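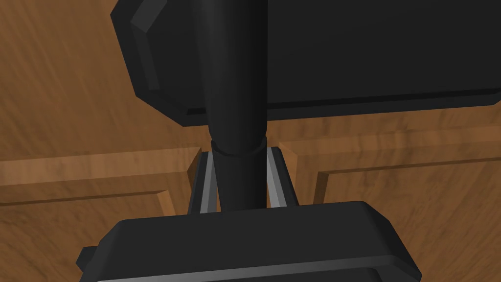

What did the grant pay for in this period?

It paid for the first part of the reading aid program in the villages near Ondura, which means the printing of the large-letter booklets, the training of the home readers and the travel costs between the villages. The money for the second part was not touched yet.

Progress report to the Rüegg Fund, period ending in September
Prepared by Veronika Baumgartner, Handia Association

Booklets

We printed 385 booklets in large letters. The first print had a fault in the binding, and the printer, Trusus, made these copies again without cost for us. This took us 19 days, so the distribution began later than it was written in our plan. All booklets are now with the local libraries, except one box which we keep in the office for the people who ask by telephone.

The older readers like the stories about farming and weather the most. The recipes were less popular than we expected. Several people told us that the paper is too shiny under a lamp in the evening, and we have asked for a price for matte paper.

Home readers

The home readers visit people who cannot see well enough to read alone. The training was in the evenings, from 6 p.m., in the library of Ondura. Two of the sessions had to be moved when the heating was repaired. We learned that the new readers want more practice in reading slowly and with a clear voice, and less theory about eye diseases. We changed the last session for this reason.

One difficulty is the distance. The bus to the upper villages does not run after lunch, and a reader without a car must wait until someone can drive her home. We now pay 100 francs per month for shared driving, taken from the travel line of the budget.
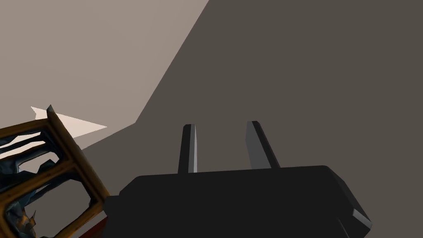

Plans for the next period

We want to print the second booklet, with letters from local people about their school years. The texts are collected but not corrected yet. We also ask for your permission to move the unused money for posters to the travel line. Please let us know your decision before we order the paper.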